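Section 4 — Setting up the Plisa under-counter water filter

Read the whole section first. Takes 30 minutes if the old fittings come off easy, longer if they dont.

Before you start

Clear out the cabinet. Towel down, bucket under the valve. Check the box: filter head, cartridge, bracket, 2 lengths of tubing, faucet, bag of small parts. Anything missing, call the Staltari parts desk — ask for Diane Tremblay, extension 923.

CAUTION: Cold line only. Hot water will ruin the cartridge and can split the housing.

4.1 Mounting the head

1. Turn off the cold supply valve. Open the kitchen faucet, let it run out, leave it open.
2. Hold the bracket to the cabinet wall. Leave a hand's width below it so the cartridge can drop out later.
3. Mark the holes, drill, screw it on. Snug. Don't crank it.
4. Slide the head onto the bracket till it clicks. Arrow on top points toward the faucet side.

Note: stone counters and faucet holes. If there's no spare hole in your sink deck, get one drilled by somebody with the right bit. Do not use the wood bit from your drawer. Marble chips. 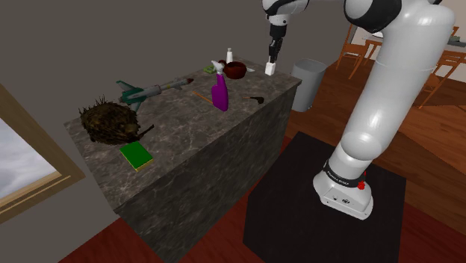

4.2 Tubing

1. Cut both tubes square. Sharp knife, not scissors — scissors squash the end and it'll leak.
2. Push the blue tube into IN. Keep pushing past the first stop, it should go in another half inch.
3. Same with the white tube into OUT.
4. Tug both. If one slides out, recut and try agian.
5. Fit the tee to the cold valve, washer inside, hand tight plus a quarter turn.

CAUTION: No tape on the push fittings. Tape goes on the metal threads only.

4.3 Cartridge and first flush

1. Peel the seal off the cartridge. Wet the rubber ring with a little water. No grease, no oil.
2. Line up the marks, push up, turn right till it stops.
3. Close the kitchen faucet. Open the supply valve slowly.
4. Look at every joint with a flashlight. Wipe dry, wait, look again.
5. Open the filter faucet and flush for 8 minutes. Gray water at first is normal, thats carbon dust. Don't drink it or cook with it.

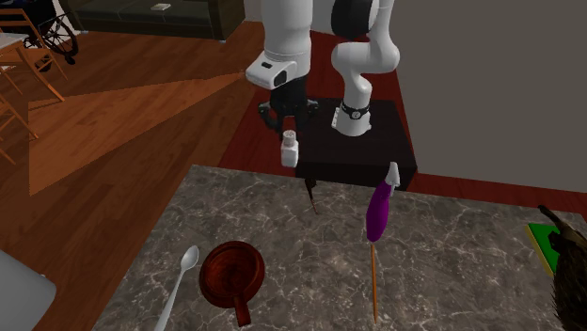 4.4 If something's off

Drip at a push fitting — supply off, pull tube, recut, push in harder.
Slow flow — tube kinked behind the cabinet, or valve only half open.
Cloudy glass that clears from the bottom up — air. Goes away in a few days.
Whistling — Campbell-type valves do this when partly open. Open all the way.

Next cartridge: write the month on the label (June, whatever it is) and change after six.

Questions on this section to Waldemar Pawlak, service. Returns go thru Karine Nguyen.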